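Section 3. Sorting loose push-button parts at the bench

This section covers setting out the bench mat and trays, sorting push-button parts from a mixed delivery, and closing the batch. It applies to the Purach bench kit. For wall racks and bulk bins, see Section 11.

3.1 Before you start

You need the following on the bench:

Bench mat, brown
Shallow tray, yellow
Shallow tray, green
Batch card for the delivery
Soft brush
Pencil

Check the batch card against the carton. If the part family on the card does not match the carton, stop and return both to the receiving shelf. Do not open the carton.

Note: The kit is supplied with colored trays so that a batch can be handed over in the middle of a shift. Do not swap the colors, even when a tray is missing. Request a replacement using order code 602.

3.2 Setting out the mat and trays

1. Clear the tabletop and wipe it with a dry cloth.
2. Unroll the mat and lay it flat. If the corners curl, turn the mat over and leave it overnight under a board.
3. Brush the mat from the back edge toward you. Metal slivers from earlier work can get into the button housings.
4. Place the yellow tray on the left and the green tray on the right. Leave the center of the mat open.
5. Put the batch card where you can read it without reaching across the parts.

Caution: Keep drinks, tape and adhesive off the mat. Adhesive residue on a button cap cannot be removed without marking the surface.

3.3 Sorting

Parts wait in the center of the mat until they are sorted. The green tray is for parts that match the batch card. The yellow tray is for parts that need a second look.

1. Tip a small quantity of parts onto the center of the mat. Do not tip directly into a tray.
2. Spread the parts so that none are touching. Parts that lie against each other can scratch.
3. Pick up one part by the body. Do not lift it by the contacts.
4. Compare the part with the batch card. Check the cap, the body and the contact end.
5. If it matches, place it in the green tray.
6. If it does not match, or if you are unsure, place it in the yellow tray.
7. Continue until the center of the mat is clear, then tip out the next quantity.

Lay parts down in the tray. Dropping them from a height can loosen the cap.

Note: If a button stays down when pressed, treat it as a yellow tray part. Do not pry the cap up with a tool.

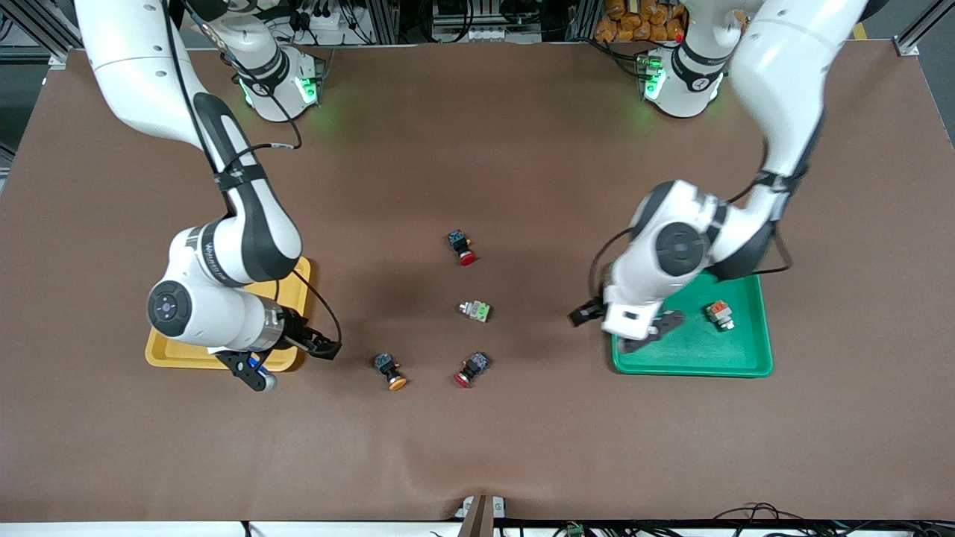 Figure 3-2. Sorting in progress: push-button parts at the center of the mat, with one in the green tray.

3.4 Interrupting a batch

If you have to stop before the batch is finished, leave the parts in the center where they are. Write "open" on the batch card with your initials. The next person starts again at step 3. Parts already in the green tray do not need to be checked a second time unless the card has been changed.

3.5 Closing the batch

1. Confirm that no parts are left on the mat, including under the rims of the trays.
2. Transfer the green tray parts to a Mondal storage box and attach the batch card.
3. Transfer the yellow tray parts to a bag and mark it "review".
4. Brush the trays and the mat. Roll the mat with the working side out.

Caution: Do not stack trays with parts in them. The trays are shallow and the upper one will rest on the parts.

Send bags marked "review" to Fathima Rathnayake at the Baltano stores desk. Bags without a batch number will be sent back.

Section revised 20 November 2020. Replaces the earlier sheet on two-tray sorting.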